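My winter skin and the two cleansers

In February I wrote that I was finished with buying cleansers. I had one that was fine, my skin was calm, and I did not want to spend more money. Then the cold dry weather came, my cheeks started to feel tight every morning, and here I am with two new bottles in the bathroom.

The first is the Nirura cream cleanser. I chose it because the girl at the chemist has the same kind of skin as me, dry on the cheeks and oily on the nose, and she uses it herself. It comes out thick, almost like a body lotion, and you put it on dry skin and massage it before you add water. I was not used to this. The first evening I wet my face before, as I always do, and the cream only slid around and did nothing. When I did it in the correct way it took off my foundation and most of my mascara, but the waterproof one stayed. For this you still need a separate remover.

The smell is a little bit like oats with honey. My mother would say it smells like breakfast. I like it, but if you are sensitive to fragrance, please ask for a sample first.

The second is the Clastard gel, which is a different story. It makes a lot of foam, and the colour is a light green that looks very pretty in the hand. I wanted to love it. After five mornings my cheeks were red near the nose and I had to put on moisturiser twice before work. Maybe in summer it will be better for me, when I sweat more and wear sunscreen all day. I have not thrown it away – I moved it to the shower, and my husband has now claimed it as his favourite.

About the price, the Nirura is more expensive, but I use only two pumps at night and none in the morning. In the morning I wash just with lukewarm water. I know that some people find this dirty. For me it made the biggest difference of everything I have tried this year, and it costs nothing.

One more thing I learned is to count the time. I used to wash my face in ten seconds, like a plate. Now I massage for one full minute and I dry with a soft cloth, pressing and not rubbing. The flakes beside my mouth went away in the second week. I can't say if it was the cream or the minute. 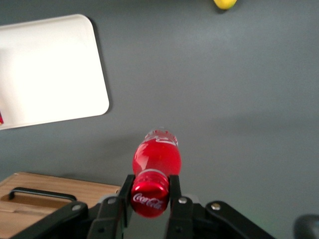 Priya Dunleavy wrote to me on Tuesday that she had the same redness from the green gel, and that it stopped when she used it only every second evening and put a plain moisturiser on while her face was still damp. She also asked if the cream one leaves a film. Yes, it does, a thin one, and if you don't like the feeling you can wipe it with a wet cloth at the end. I leave it on, because my skin is thirsty at the moment.

Next I would like to try a cleansing balm, but I promised myself to finish the cream first. If you know a balm that does not burn the eyes, please write me the name in the comments. I wear contact lenses, so this is important for me.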